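**Members' Forum > Footwear Care > White sneakers: insoles out before cleaning?**

**tfukuda_brendton** wrote on 11th October:

The Brendton Footwear Care Circle is revising its guidance sheet on white athletic shoes. The present text instructs members to remove both insoles and both laces before any cleaning begins. Several members have asked that the lace requirement be withdrawn. Comments are invited from all branches. A pair with the insoles out and the laces visible on one shoe is shown for reference.

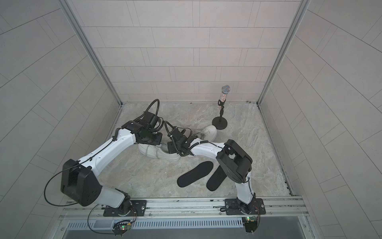
### Reply from Iker Mateos

The Hudthorpe branch supports the change. Members there handled 52 pairs in January, and removing and refitting the laces took more time than the washing. Insoles should continue to be removed in every case and laid flat, away from the shoes. Laces may be brushed in place with mild soap.

### Reply from n_aguirre

I must respectfully disagree. Dirt collects under the laces and along the edge of the tongue, and a brush does not reach it. Of the 13 complaints passed to me last season, most concerned a gray line left across the tongue. I would ask that the present wording be kept for white shoes and relaxed for dark ones.

### Reply from Iker Mateos

The complaints are noted. Could Ms. Aguirre confirm whether the tongues were rinsed? At Hudthorpe we found the same gray line on shoes that had been fully unlaced and then left with soap in the fabric.

### Reply from A. Brandão

May I raise the matter of the soles? The sheet gives them one sentence, "wipe clean," and this is not sufficient. A midsole with a toothed rim, curved grooves and raised lettering needs a soft toothbrush worked along each band. Flat wiping pushes dirt into the corners of the letters.

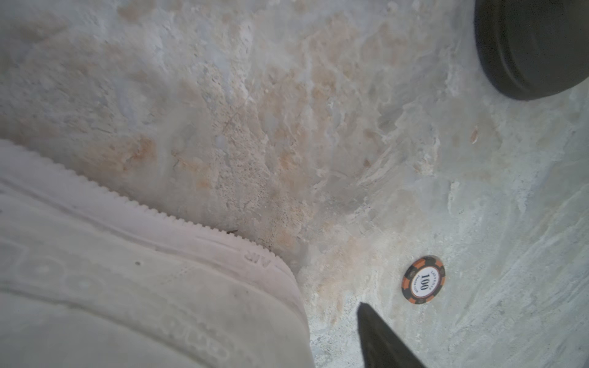 I propose that the brush be drawn along the grooves first and then across them, with a clean damp cloth to follow. Bleach should not be used on white rubber. On my own shoes it left a yellow cast.

### Reply from n_aguirre

I support Mr. Brandão's wording on soles without reservation. My objection on laces stands. The tongues were rinsed.

### Reply from tfukuda_brendton

Thank you. The sole instructions will be added as proposed. On laces, the draft will read "removal recommended for white shoes," and branches may submit further comments before printing. Ramiro Paredes has asked that the new sheet fit on one page.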